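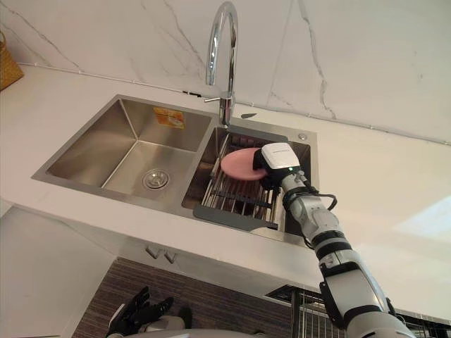
Skurkano: notes on where the washing-up goes

Skurkano is a small collection of written records about crockery and other kitchen things: what the thing is, where it was put down, and what it was put down in or on. It holds 1364 records in English and Norwegian. It was put together by Wenche Sjögren and Gunvor Strömberg, with a second reading by Torunn Dahlgren. The newest version was made in October.

Please read the part "Known problems" before you use the Norwegian column. There are mistakes in it which we know of and have not yet corrected.

What is in the folder

records.csv: the main table, one line for each record.
words.csv: the list of 244 item names with the Norwegian name beside each one.
places.csv: the list of resting places, with a short definition.
kitchens.txt: a page of free text about the kitchens.
changes.txt: what was changed between the versions, written by hand, so the style is different from month to month.

All files are UTF-8. The separator is a semicolon, because many of the remarks contain commas. If your program opens records.csv and shows everything in one column, the separator setting is the first thing to look at.

Why we made it

The collection began as a disagreement about words. Gunvor was translating a booklet for a housing cooperative, and she had to write one clear sentence about where a clean plate should stand before it goes back in the cupboard. In English she had "rack", "drainer", "draining board", "basket" and "tray", and she found that people in the same house used them for different things. She asked Wenche, Wenche asked her brother Birger Sjögren, and the three answers were all different.

After this we began to write down real sentences from real kitchens. We kept to the small question of where the thing is, and left out who washed it and if it was done well. Birger wanted a column for this second matter. It was in the table for a short time and was removed again.

The columns

id: a number. The numbers have gaps.
kitchen: the name of the kitchen, spelled as in kitchens.txt.
item: the English name from words.csv.
item_no: the Norwegian name.
colour: one plain colour word. If a thing has a pattern, we give the colour which covers most of it.
place: one value from places.csv.
in_hand: yes or no. Yes means that the thing was held at the moment of writing and was possibly also touching something.
lean: flat, tilted, upright or unknown.
remark: free text, often empty.

The lean column gives the most questions by email. We write "flat" when the bottom of the plate lies on the surface. We write "tilted" when one side is higher than the other, also when the difference is small. "Upright" is used for a plate standing between tines or bars. Cups and mugs have their own rule: "upright" if the opening points up, and "tilted" for everything between upright and upside down. A cup which is fully upside down is "upright" with the remark "inverted". We know this is ugly. We would do it in another way if we began again.
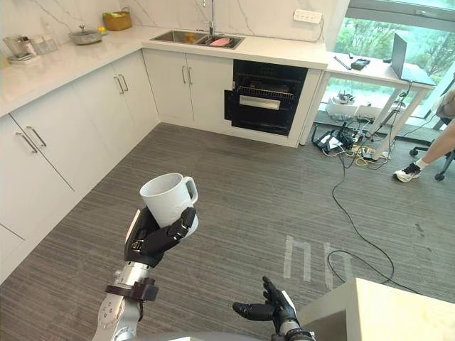 Mugs and cups were the hardest group to name. In English we use "mug" for a cup with a handle and straight or nearly straight sides, made to be used without a saucer. We use "cup" for the rest, also for a plain cylinder, and when the handle is turned away and the writer did not see if there is one. A record can therefore say "cup" while another record from the same kitchen says "mug", and the two may be one and the same thing. We have not joined such records. If your work needs it, please join them yourself with the kitchen and colour columns, and say in your text that you did this.

White is by far the most common colour for both words. This makes the colour column weak for cups and quite good for plates.

The kitchens

The records come from 44 kitchens. Most are in private homes and are called only by a letter and a number. Two have real names, as the owners wished it.

Skjelbred is a long, narrow kitchen in a parish house, with one deep sink and a wooden draining board. Marit Sandberg wrote nearly all the records there, mostly after the soup lunch. She uses the remark column a great deal and it is a pleasure to read, but she also invents resting places ("on the warm part"), and Torunn had to change them to values from the list. The original words are kept in the remark.

Flindatberg is our reference kitchen. When we were not certain about a definition, we tried it there first. It is L-shaped, with white cupboards below and silver bar handles, a white worktop, and a wall behind it in white with thin grey veins. The sink is steel and has two basins. The left one is larger and has a round drain strainer near the middle. Over the narrow right basin sits a rack with parallel metal rods, and a pink round plate has become our standard plate for the definitions. The tap is tall and curved, and stands at the back between the basins with its small lever to the left. The floor has grey striped carpet tiles, unusual for a kitchen, and Birger has asked us to mention that he does not recommend this.

There is a little orange and yellow sticker on the back wall of the left basin, just under the rim. One early record has "sticker" as an item. It is kept, with the place "basin wall", and it is the only record with that value.

How the records were written

One person looks at one moment in the kitchen and writes one line for each thing that is in a place of interest. The things in closed cupboards are left out. Things which belong to the sink itself, like the strainer or a button on the deck behind the basins, are left out too. If the writer cannot say what a thing is, the item is "small object" and the colour is given if possible. We prefer ten such lines to one wrong guess.

Torunn then reads the lines and either agrees or writes a question. Until now 900 records have been through this second reading. They are marked with R at the end of the id. The others are used as they were first written.

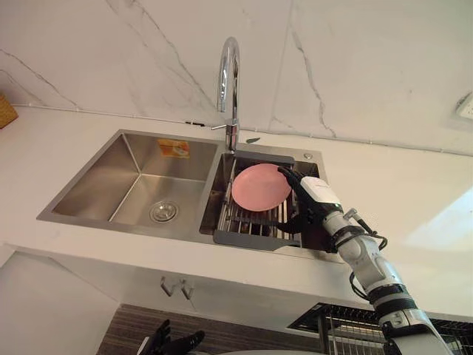
Reading time: 7 minutes

Rack or basin?

A rack which is laid across a basin creates a difficulty. Seen from the side, the plate is over the basin. Seen from above, many people will say that it is in the basin, and in daily speech "it's in the sink" is a fully normal answer. We tried three solutions and kept the last one.

First, everything inside the outer edge of the sink was "sink". This was simple, but it lost the difference between a clean plate on a rack and a dirty one at the bottom.

After this we used "sink" and "rack" together, with a plus sign. Writers forgot the plus, or wrote it in the other order.

Now the place is always the surface which carries the thing. A plate that rests on the bars is "rack over basin". A plate on the steel floor of the sink is "basin, left" or "basin, right". If the plate rests on the rack and is held by its edge at the same time, the place is still "rack over basin", in_hand is "yes", and the lean is "tilted" if one side is raised. When it is held fully free of the rack, the place is "none".

Left and right are as seen by a person who stands in front of the sink. In the private kitchens two writers used the opposite rule during the first weeks. Those records were corrected in the second version.

Values in places.csv

worktop
rack over basin
rack on worktop
draining board
basin, left
basin, right
basin, single
basin wall
dishwasher, upper
dishwasher, lower
dishwasher, level unknown
table
window sill
none

"Table" includes desks. At Flindatberg the worktop goes on into a white desk with the same surface, and we draw the border where the cupboards end.

The dishwasher group

Dishwasher records were added late, after Marit pointed out that half of her plates simply disappeared from the table between one note and the next. A dishwasher record needs an open door. We write the level when it can be seen, and if only one wire rack is visible and the writer is not certain which one it is, "level unknown" is correct and no shame.

A thing held over the open rack is not yet in the dishwasher. The place is "none" and the remark should have the words "above rack" or "above door". Please do not guess the direction. The same moment can belong to the loading or the unloading, and from one line it is not possible to know. 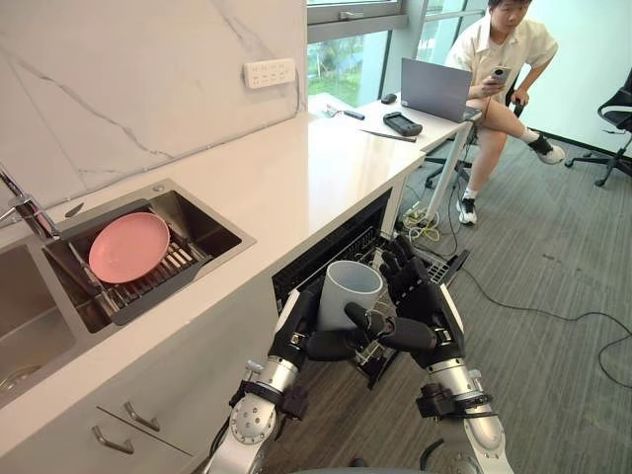

Two hands on one cup give one record. In the beginning Birger wrote a line for each hand, and this is the reason for several of the gaps in the numbers.

When other things are near, they get their own lines with the same time of day in the remark. An example, with the columns in the order from above and the id left out:

Flindatberg;cup;kopp;white;none;yes;upright;above rack
Flindatberg;plate;tallerken;pink;rack over basin;no;flat;

The empty remark at the end still needs its semicolon.

Known problems

In item_no, "kopp" is used for both cup and mug in the older records, and "krus" only in the newer ones. The difference between the two English words should not be studied through the Norwegian column.

Pink and red are mixed in three of the private kitchens. The lamps there are very yellow, and one writer noted this herself.

Cutlery is under-represented. It is tiring to write one line for each fork, and people stopped doing it. A basket of cutlery is often one single record with the item "cutlery, mixed".

The word "bowl" covers too much. We would like to divide it in the next version and have not agreed how.

The records from Skjelbred are nearly all from the time after lunch. If you compare it with the homes, where the evening is more usual, you compare two different moments of the day also.

What it can be used for

We made the table for translators, for teachers of English or Norwegian as a second language, and for persons who write household instructions. A school in our area uses words.csv for picture cards, and this works well. It is too small for statements about how people in general wash up, and we ask you not to use it so. The kitchens were chosen among friends and their neighbours.

Permission

You may copy, change and share the files if you keep the names of the two editors and write clearly what you changed. The booklet text in changes.txt (the second page) belongs to the housing cooperative and is only there to be read.

Converting the files

Earlier versions were kept in Haritz, a small list program which Gunvor wrote for her own use. If you have an old file with the ending .hrz, send it to us and we will return it as a table. The old colour codes were numbers from one to nine, and the key to them is at the bottom of changes.txt.

Corrections

Send corrections with the id and your suggestion, one per line. Wenche answers for the English and Gunvor for the Norwegian. For questions about the place values please write to Torunn directly; her address is in kitchens.txt. New kitchens are welcome, above all those with a single basin, as we have only a few of them.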